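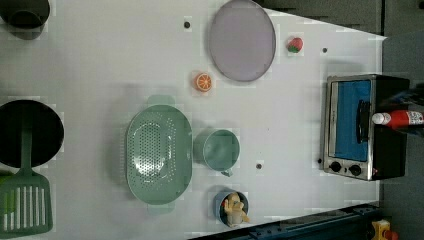 Minutes, packaging and returns review, December. The meeting opened at 9:40 with Birsen Tekin in the chair. Notes from the previous review were accepted with one correction: the carton supplier for the Horel line is Brodix, and the earlier notes had Jikau. Returns for the period stood at 837 units out of 3,254 shipped, most of them from the play kitchen range. The sage-green colander with the two flat tab handles was discussed first, as its handles set the length of the inner tray. The slotted spatula in the same green fits the current tray on the diagonal only.

**1. Carton strength**

Brodix proposes a heavier board for the outer carton. Unit cost goes up by roughly 12 percent. Birsen asked for the edge crush results before any order is placed. Brodix has sent a summary sheet but no test data. Item stays open.

**2. Labels**

Ateş reported that the return address on the Horel cartons is printed too close to the fold and scans poorly at the depot. The address block moves to the long side panel. Existing stock will be overlabeled - no reprint.

**3. Return codes**

Code 2 is being used for both transit damage and missing parts. Agreed to split it. Jikau will update the depot form and send the new code list to all sites. Old records will not be recoded.

**Actions**

- Brodix: full edge crush data, both board grades
- Ateş: revised label artwork
- Jikau: updated form and code list
- B. Tekin: tray drawing with revised length, to be sent out with these minutes

Pallet height was deferred to the next review. Meeting closed at 10:55.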